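Gruline is looking for participants: home cooking and sleep study

We are a small research office in Ljungberg and we study how evening meals influence the sleep of adults who work in shifts. For our next round, which starts in February, we search for people who cook at home at least four evenings in a week.

What you will do

You keep a short diary for 19 days. Each evening you write what you have cooked, at what time you ate, and when you went to bed. In the morning you answer three questions about the night. Most people need ten minutes per day for this. There are also two visits to our office, one at the beginning and one at the end.

Who can take part

You are between 25 and 60 years old, you work evening or night shifts, and you can read and write in English. Please do not apply if you take sleeping pills or if you are pregnant.

What you receive

We pay up to 200 dollars, depending on how many diary days are complete. Bus tickets for the visits are paid extra. The recipe booklet is yours to keep. Its first chapter is about simple dishes with lemon, for which you need only a cutting board and one pot. 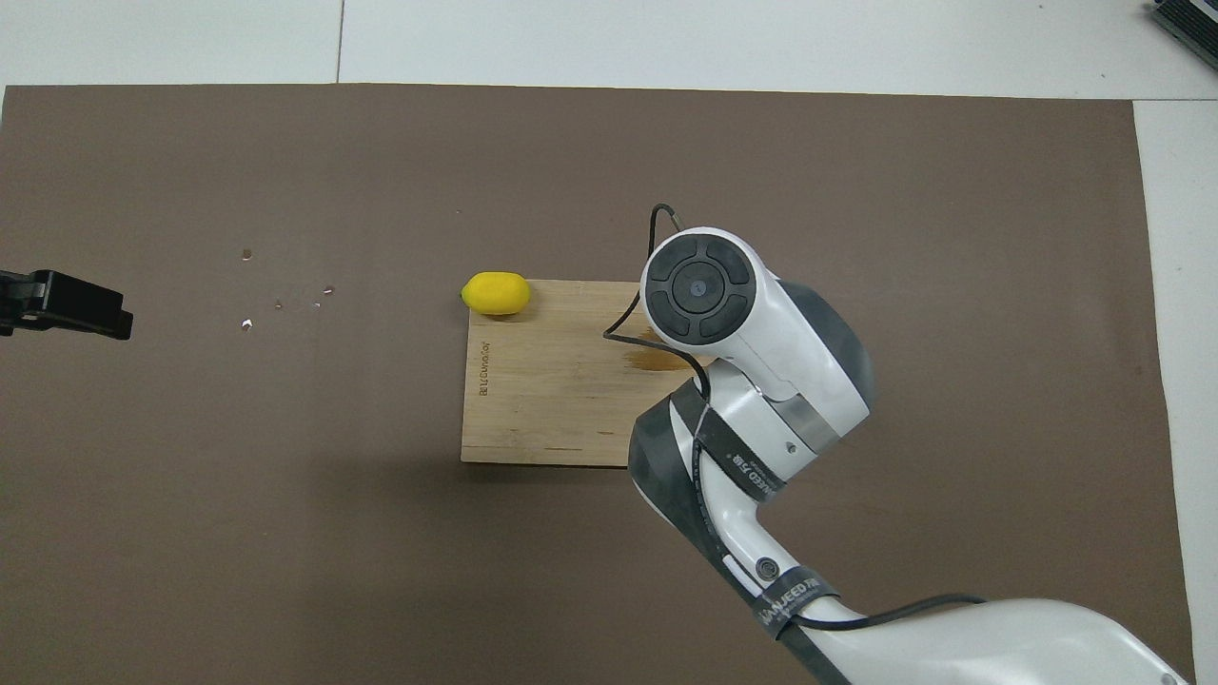
How to apply

Write to Orhun Aksoy at the Gruline office, room 93, and tell us your age, your usual working hours and the best time to call you. Kam-wah Lau will then call you for a short talk by phone. Applications without a phone number can not be considered.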